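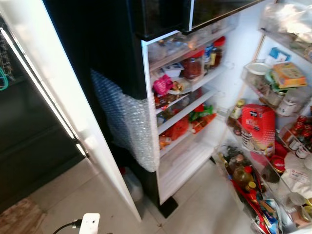 Notebook, canteen card system, Saturday, 7:40 in the morning

School is empty today so I could test the top-up path from start to end without parents in the queue. Cards are the Porer type, same batch as in October. The terminal at the till is the Condard one with the grey keypad.

First I loaded a test card with 32 dollars through the parent page. The balance showed on the page immediately. At the till it still showed zero. I waited, tried again, still zero. After I restarted the sync service on the Rinditz box the amount arrived. So the fault is in the sync and the card is fine. I wrote this already last month for another card, but at that time I did not check the log.

Log says: queue full at 300 records. Old lunch orders from last term were never cleared and they take the whole queue. I cleared them by hand and kept a copy in the shared folder under "old queue".

After clearing:
Card 111, top-up 5 dollars, at the till in the same minute. Good.
Card 667, top-up 5 dollars, arrived, but the name field is blank on the receipt. The card was reissued in winter, maybe the name was not carried over. To check.
Test card, refund of the full amount, accepted on the page, not shown in the parent history. I don't know if this is a fault or if refunds are hidden on purpose. The Charpentier manual says nothing on it.

Password reset: works, but the email goes out with the old canteen hours in the footer. Please, whoever has access to the template, change it. I have no rights there.

One more thing about the daily limit. If a parent sets the limit to zero, the system reads it as "no limit". This is dangerous, a child could spend all the money in one day. For now I put a note on the help page: to stop spending, block the card, do not set zero.

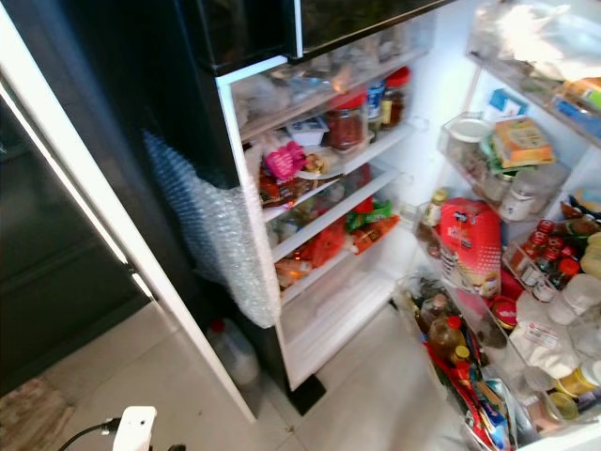

To do next

Ask Rinditz if the queue can clear itself every night. If not, I will write a small script.
Find out who reissued 667 and how.
Repeat the zero limit test with a staff card, I used only student cards today.
Print new labels for the till, the colour of the old ones is gone and the number is hard to read.
Return the spare card reader to the office before lunch on the first school day.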